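## 4. Recording a tabletop task

Read Section 3 first. The steps below assume that both arms are homed, the Drilitz recorder is running, and the operator has signed in at the Bullutport station.

The method trains one policy on many short episodes. Each episode pairs a written instruction with a start layout and an end state. Episodes that share an instruction but differ in layout are the main source of variation, so layout control matters more at this stage than operator speed.

### 4.1 Prepare the layout

1. Open the task card in Grimton and read the instruction line in full.
2. Park both arms outside the camera view.
3. Clear the table down to the objects named on the card.
4. Place the objects. Keep the handle of any tool reachable from at least one side.
5. Select **Capture start state**. Check the still before accepting it.

> **Caution:** Keep hands off the table while the arms are enabled. Parking an arm does not disable it.

The start state for the hammer task group uses a plate, a hammer and a push button. The hammer lies across the plate with its claw to the left and its striking face to the right. The button stands to the right of the plate with open table between them.
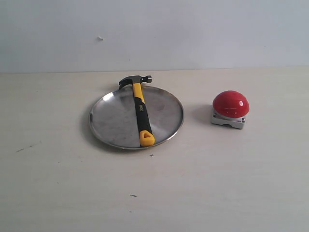 Shakuntala Bajpai asked during review whether the hammer should be turned between episodes, given that a policy trained on one heading tends to reach for the same spot every time. She suggested turning it by hand after each reset and leaving the plate alone. Her change was adopted for training episodes. Evaluation episodes keep the heading on the card.

### 4.2 Record the episode

1. Enable the arms from the operator seat.
2. Press the left pedal to start. Wait for the tone before moving.
3. Carry out the instruction at a steady pace. Pauses longer than 5 seconds are trimmed by the recorder and may split the episode.
4. Press the left pedal again when the end state is reached.
5. Mark the episode **Success**, **Partial** or **Discard**.

Use **Partial** when the correct object was grasped but the end state was not met. Partial episodes are left out of policy training and are used to fit the success classifier.

**Note:** Do not correct a bad grasp by setting the object down and starting over within the same episode. Mark it **Discard** and reset the table.

### 4.3 Check the batch

Run the Bansal checker after the last episode of a session:

`bansal check --group hammer --strict`

The checker compares each start still with its card and lists mismatches by episode number. It does not judge motion quality. Episodes with glare on polished metal are sometimes listed as mismatches; open the still and clear the flag by hand if the layout is correct.

### 4.4 Results to date

The hammer group held 326 accepted episodes at the May freeze, out of 4,000 across all groups. Niloufar Tehrani trained two policies on the full set, one with fixed headings in the hammer group and one with turned headings. The turned version completed more evaluation runs when the hammer was placed off its card heading. On the card heading the two could not be told apart.

Both policies still fail when the grip is rotated toward the far side of the table. See Section 7 for the reach limits that apply.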